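Section 6: Setting up the Drikeo dive log and training record

Read this section before you issue any student with a log-in. It covers the instructor account, the student list and the sign-off of open water dives. Pool sessions are dealt with in Section 7.

6.1 Before you start

You will need:
Your instructor number and its expiry date
The centre code (Clusdale users enter 2105)
A list of students with dates of birth
A signed medical form for each student

Note: the centre code is not the same as your invoice number. If the screen shows "Code not known", check that you have not put a space after the last digit.

6.2 Creating the instructor account

1. Open Drikeo and choose New Account, then Instructor.
2. Type your name as it appears on your teaching card. Do not shorten it.
3. Enter your instructor number and the centre code.
4. Choose the highest level you are in date to teach. Lower levels are added for you.
5. Press Save. The account stays grey until the centre manager approves it.

Assistants use the same steps but choose Assistant at step 1. An assistant can enter dives but cannot sign them off.

6.3 Adding a course

1. From the main menu choose Courses, then Add.
2. Pick the course type from the list. Entry-level courses are in the first group and leadership courses are in the last.
3. Enter the start date as day, month and year, for example 29/01/2022.
4. Choose the dive site. Yurt and Vendholm are already in the list. Any other site has to be added under Sites first, with its greatest depth and the nearest emergency phone.
5. Add each student by surname. A student who has dived with the centre before will come up with an old record attached – check the date of birth before you accept it.
6. Press Save Course.

Caution: do not add a student whose medical form has a "yes" answer until you have seen the doctor's signature. The program does not check this for you.

6.4 Signing off a dive

Sign off dives on the day they are made. The instructor who was in the water must do it, even if someone else ran the course.

1. Open the course and choose the dive number.
2. Enter time in, time out and greatest depth for each student.
3. Enter starting and finishing pressure. Use either bar or psi throughout. A full cylinder entered as 2000 with the units set to bar will be refused.
4. Tick each skill the student completed. Leave a skill blank if it has to be repeated.
5. Add a remark if a skill was left blank.
6. Press Sign and type your PIN.

Once signed, a dive can only be changed by the centre manager, and the old entry is kept underneath the new one.

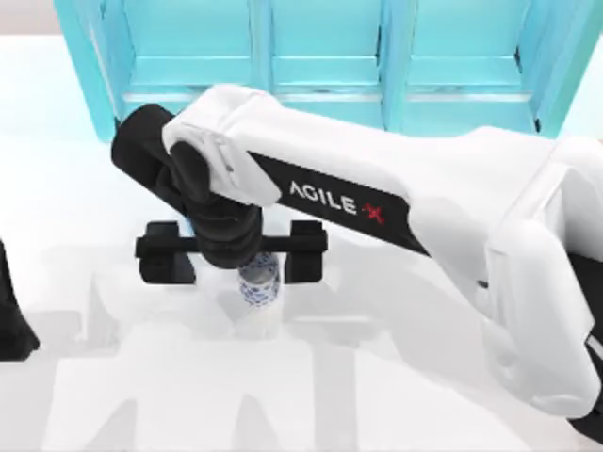
Danica Papadopoulos asks whether a dive that was cut short still has to be entered, and says she has been leaving them out so the totals stay tidy. Please enter them. Choose Ended Early at step 2, give the time out as normal and leave the unfinished skills blank. The dive will show in the student's log but will not count towards the course.

6.5 Error messages

Error 106: two students have the same cylinder number on the same dive. Correct one of them and save again.
"Level out of date": your teaching level has lapsed. You can still view courses but cannot sign.
"Site depth exceeded": the depth entered is greater than the depth held for the site. Check the figure against the student's computer before changing anything under Sites.

6.6 Closing the course

1. Check that every required dive has a green mark beside it.
2. Choose Close Course and print the summary.
3. Ask each student to sign the printed copy, and file it with the medical form.

A closed course can be opened again by the centre manager if a student comes back to finish a missed dive.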